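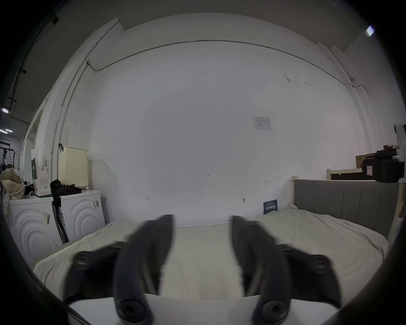
Grey channelled headboard, off-white sheet, white wall behind the bed.

Bedroom tips: sheets, creases and the bed against the wall
Posted by Nosipho Potgieter, 2021-06-08
Filed under: Household, Bedroom, Laundry

A bed takes up most of a small bedroom, so when the bed is untidy the whole room looks it. These are the things I do in my own house and in the two rooms I look after at Stonden. None of them needs special equipment.

Airing the bed

Pull the covers right back when you get up and leave them for half an hour. If the window opens, open it. A bed that is made straight away holds the damp from the night, and in winter you will smell it by the end of the week. Turn the pillows on their sides while you wait.

If your bed stands against a wall, move it out by a hand's width once a month and run the hoover nozzle down the gap. Socks, hair grips and a good deal of fluff end up down there. In an old house, feel the wall at mattress height while you are at it. The front part of our house at Stonden dates from 1854 and the outside wall sweats from September onwards. I keep the mattress clear of it until spring.

Getting a bottom sheet to lie flat

A rumpled sheet is usually the wrong size or has been put on crooked. Find the middle of the short side, pinch it to mark it, and line that up with the middle of the headboard before you tuck anything. Tuck the foot first, then the head, then the long sides. Pull outwards, not down.

For deep mattresses, measure before you buy. Ours is 26 cm with the topper on and most cheap fitted sheets ride up at the corners. I had a pair from Takby that did this every night. In the end I unpicked the elastic and used them as flat sheets, and they have been fine.

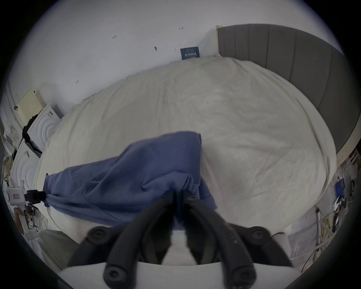 Folding on the bed saves your back, and it gives you more room than a kitchen table. Make the bed first, or at least pull the sheet up, so that you are not folding on top of a heap of covers. Do the big pieces before the small ones. Shake each piece out once, hard, and lay it down with the hem towards you. Coloured things are easier to square up on a pale sheet, where you can see every edge; a blue cloth with a straight hem shows up well against cream, even when the rest of it is all in creases. Find that straight edge and work back from it. If you start from the bunched part you will be there all afternoon. Smooth with the flat of your forearm, which covers more than your hand does, and fold in half towards the straight edge.

If the creases will not come out by hand, dampen the cloth lightly with a plant sprayer and leave it spread out for ten minutes. Cotton will relax a good deal. Polyester mix will not, and needs a cool iron.

Upholstered headboards

The ones with upright channels collect dust in the seams. Use the soft brush on the hoover and go from top to bottom, one channel at a time. Do this before you change the sheets, as the dust drops straight on to the bed.

For greasy patches at head height, rub in a little bicarbonate of soda, leave it for an hour and brush it off. Try it low down at the back first. I used an upholstery foam from Peveck on mine and it left a ring that took three goes to shift, so I have gone back to the bicarb. Wooden edging wants a barely damp cloth and then a dry one.

Duvets

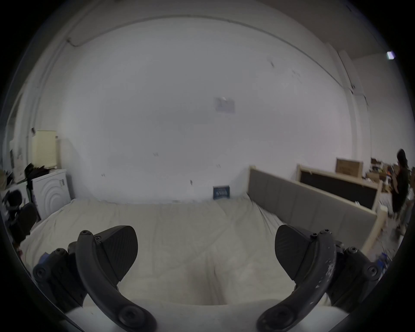 Shake the duvet from the foot end, holding both corners, and let it fall by itself. Then go to the headboard side and pull it back a little, as it tends to ride up there. If the filling has gone into lumps, give it 20 minutes in a tumble dryer on low with two clean tennis balls. Check the label for feathers first.

Wash covers at 60 if someone has been ill, otherwise 40 is enough. Button or zip them up before they go in, or you will find every pillowcase you own inside.

Marks on a white wall

Scuffs next to a bed come from elbows, books and bed frames. Try a soft white rubber first. It takes off pencil and most light grey marks. Next, a cloth with warm water and one drop of washing-up liquid, wrung out well. Melamine sponges work but they leave a shiny patch on matt paint, so keep them for the last few spots.

If you have to paint over, do the whole section from corner to corner. I touched in one patch with leftover Oosthuizen matt white and it still shows when the lamp is on.

Next page: keeping moths out of blankets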